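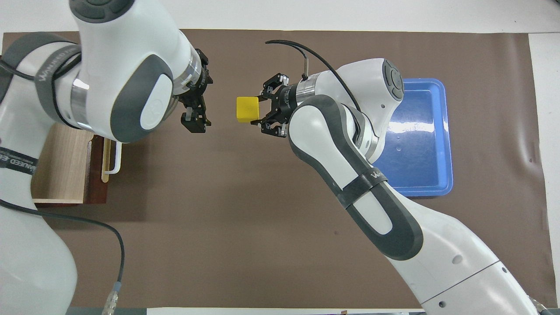
Attachment 1: bench, brown mat

Ticket 175: Label printer skips every third label
Site: Boltville
Opened by: Catríona Mac Suibhne
Status: Waiting on parts, also on patience

7:15 am. Plilus printer feeds one label, feeds another, then spits out a blank and blinks orange. Manual says orange means "attention." It has mine.

7:40 am. Turned it off and on. Same thing, with a new grinding noise at no extra charge.

8:05 am. Recalibrated the gap sensor. It used up 15 labels learning what a label is and still got it wrong.

9:20 am. Tried a roll from the Clunircombe stockroom. All good for 7 labels, then blank. Their rolls have a wider gap, so I set the gap to 3 mm in the driver. Now it skips every fourth. Calling that progress.

10:50 am. Found the driver had gone back to default paper size after the August update. Fixed it. Skips are gone, but everything prints upside down.

11:10 am. Unchecked "rotate 180." I never checked it.

1:30 pm. Grinding is worse. Platen roller has a flat spot. Ordered one from Kaewkla. Please leave this open until it's in, and please stop slapping the lid.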